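Pultdale Shared Workshop > Electronics bench > Tickets
Left gripper: width reading jumps when nearly closed
Opened by: Omid Ebrahimi
Status: Closed, reopened, closed
Project: Golestani (home-built hand-held gripper pair)
Priority: Annoying

Omid Ebrahimi, 6:40 pm
The left gripper lies about how far open it is. The right one, built from the same files on the same printer by the same person (me), is a model citizen.

What it should do: the width sensor reads 913 fully open and 200 fully closed, and slides between the two as you squeeze the trigger.

What it does: open to half is fine. Somewhere past half the number sticks, then jumps, then catches up as though nothing happened. When I let go it doesn't come back to 913. Tonight it settled 11 short, and it has settled in other places on other nights.

Tried so far:
- Restarted the logger. Same.
- Restarted the laptop. Same, with a system update.
- Reflashed the Skostberg sensor board. Same.
- Swore at it. Slight improvement, not repeatable.

Zuweira Tsikata, 7:05 pm
Swap the cables left to right before you touch anything else. If the jump follows the cable you're done by dinner.

Also, what's your supply at the board? Those Skostberg boards want a proper five volts and they get dreamy when they don't have it.

Omid Ebrahimi, 7:50 pm
Cables swapped. The jump stays with the left gripper. Supply is steady at the board, measured while squeezing, which takes three hands or one hand and a chin.

Dinner has been had without me.

Jalen Delacroix, 8:15 pm
Is the magnet glued in or only pressed? On my first one it was a press fit and it walked around in its pocket whenever the trigger got past halfway. Looked exactly like a bad sensor. I bought two new sensors before I looked at the magnet. They're in the drawer by the drill press if anyone wants them.

Omid Ebrahimi, 8:40 pm
Glued. I pulled the back cover and put a paint pen mark across magnet and shaft, squeezed it a good many times, and the mark still lines up. Thanks for the sensors though, I feel I'll get to know them.

Put the cover back on, laid the gripper on the table with the jaws open and had a proper look at the mechanical end for once.

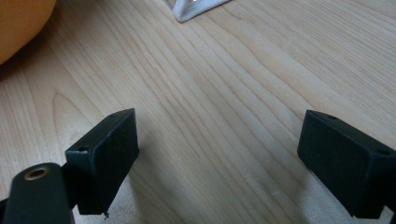 I had been treating this as an electrical fault on the grounds that I enjoy electrical faults. The mechanical side got a wiggle test on day one and a pass mark, and then I stopped thinking about it. Looking at the fingers side by side, the left block has a dusty, scuffed inner face with grayish marks on it, and there is a pale wisp of thread hanging off its bottom corner. I did not design a thread. If there's one dangling on the outside where anybody can see it, I would like to know what's going on in the slide, where nobody can. The brass insert in the arm looks all right to me, for what that's worth from someone who missed a thread.

Zuweira Tsikata, 8:55 pm
Don't pull it. Cut it flush and open the slide. If it's wound around anything, pulling tightens it, and then you've got the same problem with a knot in it.

What are you picking up with these?

Omid Ebrahimi, 9:00 pm
Soft toys, into a bin. It's the practice task we settled on in April, when I said soft things would be easier on the fingers.

Mahsa Daneshvar, 9:10 pm
Soft things shed. I clean the lint trap in the textile corner, so you can take that as expert testimony.

Omid Ebrahimi, 9:45 pm
Slide opened. Findings, left side:

1. Fluff in the rail, packed into the last stretch before fully closed. It came out in one piece, like felt.
2. A length of thread wrapped around the idler pin. Zuweira was right about not pulling.
3. One of the rail screws a quarter turn loose. Not the cause, I think, but it had opinions.

Right side opened for comparison: a little dust and a clean pin. The left hand is the one I use for the bear, and the bear is by some margin the hairier of the two toys.

Cleaned both with a dry brush and tweezers. No oil. I have read what oil does to fluff.

Reading after reassembly: 913 open, 200 closed, smooth in between. Closing this.

Status changed: Closed

Omid Ebrahimi, 10:30 pm
Status changed: Reopened

It jumped again. Smaller, but there.

Jalen Delacroix, 10:35 pm
The sensors are still in the drawer.

Fereshteh Azimi, 10:50 pm
Only just seeing this. Does it jump when you squeeze it in the air, or only when you're set up at the table and doing the task? You keep giving us bench readings. I'd run it the way you use it, with both grippers in your hands and the cables where they normally go, and keep an eye on the number.

Omid Ebrahimi, 11:20 pm
Fair. Rug room, low table, everything out: bear, orange plush, bin, both grippers plugged in. I worked through slowly and read the numbers out loud to an audience of folding furniture. 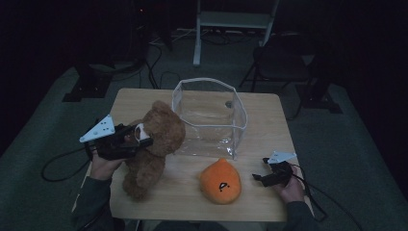 In the air, no jump at all. Reaching across with the left, it jumped twice, and both times the cable had gone tight behind my elbow. I went back and forth on this for a while. With slack in the cable I could squeeze as hard as I liked and the number behaved. With the cable pulled taut and the jaws perfectly still, I could make it twitch by leaning.

So there were two faults, taking turns. The fluff was the sticking. The twitch is the plug, or the socket, or the complete absence of anything holding the one in the other.

Zuweira Tsikata, 11:25 pm
When you swapped the cables at the bench, was either of them under any tension?

Omid Ebrahimi, 11:26 pm
They were lying in a heap.

Zuweira Tsikata, 11:27 pm
Right.

Fereshteh Azimi, 11:35 pm
Strain relief. A zip tie to the body a finger's width back from the plug will do for tonight. There's a printable clamp in the Suvville group's shared folder that fits the same body if you drill one hole. Reflow the socket pins while you're in there, they crack on the side that takes the pull.

Omid Ebrahimi, 12:10 am
One pin on the left socket was cracked, on the side Fereshteh said. Reflowed. Zip tie on both grippers, including the well-behaved one, who had done nothing to deserve it. Leaned, tugged, reached across the table. No twitch.

Changes to the build notes:
- Strain relief added to the assembly steps, before the cover goes on.
- Brush out the rails after every toy session, left first.
- Test the sensor with the cable pulled, as well as in a heap.
- Clamp from the Suvville folder queued on the small printer. Please don't cancel it, it looks like a failed benchy but it's meant to be that shape.

Status changed: Closed

Mahsa Daneshvar, 8:20 am
There's a lint roller on the hook in the textile corner. Do the bear. Bring the roller back.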